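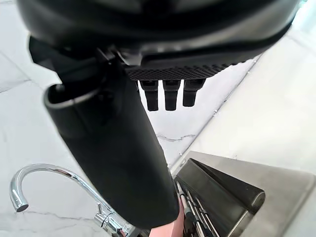
How do I get a dull film off a marble counter by the sink?

Asked by Hanna Panasiuk

We moved in back in June and the kitchen came with white marble, soft gray veins, really pretty! But the part near the faucet has gone kind of cloudy and I can feel it when I run my hand over it. I've tried dish soap twice. The stainless sink and the chrome clean up fine, it's only the stone. I have a bottle of Bindano spray left by the last people, is that okay to use?

3 answers

Halyna Zhuravel
Check the label on that spray first. If it says vinegar, lemon or "descaler" keep it off the marble, acid eats the shine and then you've got a whole other problem. What worked on mine (hard water, same spot) was a paste of baking soda and water, left on for 14 minutes under a damp cloth, then wiped and rinsed and dried with an old T-shirt. I did it 4 times before it felt smooth. Don't scrub!

tilly_b
just get it redone, guy quoted me $300

Gastus
If the paste doesn't budge it, it could be etching, so the surface itself is dull and no cleaner will fix that. You can get marble polishing powder for small patches. Try a corner behind the faucet first. Also wipe up around the base of the faucet at night, I keep a cloth hanging there now and it helps a lot. Not sure about sealing, mine was sealed when I got it.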